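Drummond Craft Room: table and drawing area check
Sheet 4, December. Room ref. 3004

Checked before the evening session. Items marked OK need no further work.

Door and walkway: OK. Clear width kept along the window side.
Lighting over tables: OK. One tube replaced last month, no flicker.
Sockets: OK. Test labels in date.
Stools: ACTION. Two with loose feet, taken out of use and put in the store.
Knives and blades: OK. All back in the locked drawer, count agrees with the Menov list.
Table tops: OK with comment, see below.

Comment on table tops. Large paper must lie flat and must not hang over the side of the table where people walk past. Look for folds that could catch a ruler or blade. A slight fold is acceptable for pencil work. It is not acceptable for knife cutting, so press or change the sheet first.

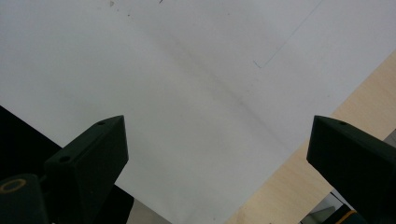

Large white sheet on table. Faint fold across the paper, thin pencil line near one edge.

Fold noted. Sheet may be used for drawing only. No change needed to the table.

First aid box: OK. Plasters topped up.
Fire extinguisher: OK. Pin and seal in place.
Paper store: ACTION. Top shelf overloaded, limit is 60 kg. Move the Rustitz rolls to the bottom shelf.
Bins: OK. Emptied.

Outstanding: stools, paper store. Recheck both before the room is next let.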